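OK I have been raising hens for 5 years now and I have finally, finally figured out what makes a boiled egg peel cleanly. Thread, because I am too excited to keep this to myself!

First thing: fresh eggs are the worst ones to boil. I know! You collect them warm from the nest box and want to eat them right away, and then half the white comes off with the shell. Fry those. Poach those. Put the boiling eggs at the back of the fridge for 7 days and write the date on them in pencil.

Second thing: start them hot. For years I put mine in cold water and brought everything up together, the way my mother did. Noreen Quinlan (she had the stall next to mine at the Talldale market) told me to lower them into water that's already boiling, and wow. WOW. The shell slides right off in two pieces some days.

Steaming works just as well, by the way, and you only need an inch of water. I do mine in a lidded pot with a basket. Eleven minutes for large eggs if you like the yolk set but still a bit orange in the middle.

Then straight into ice water. Be generous with the ice! I leave them until I can't feel any warmth in my hand, then crack the fat end first, where the air pocket is. Peel under a trickle of water and let it get in under the skin.

Things I tried that made no difference at all in my kitchen: vinegar, baking soda, a thumbtack hole in the bottom. If they work for you, great, keep going! I just like having fewer steps.

Last spring I made 94 deviled eggs for the Partington potluck and lost only two to ugly peeling. Waltraud Ammann brought her mustard (the grainy one, she won't share the recipe and I respect it) and I have not been able to go back to the yellow stuff.

An egg in the grip, plus the wider view with both arms at the table:

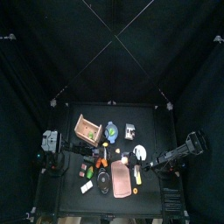
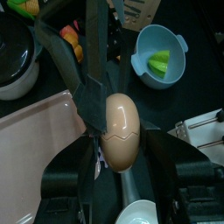
My filling for a dozen: all the yolks, a third of a cup of mayo, two teaspoons of grainy mustard, a splash of pickle juice, salt, lots of black pepper. Push the yolks through a sieve if you have the patience. It comes out so silky!

Somebody asked about brown versus white shells. Same egg inside, same timing. My brown ones might be a touch harder to crack but that could just be those particular hens.

Next up is pickled eggs with beets, I've got a jar going in the fridge now and the color is already gorgeous. Will report back!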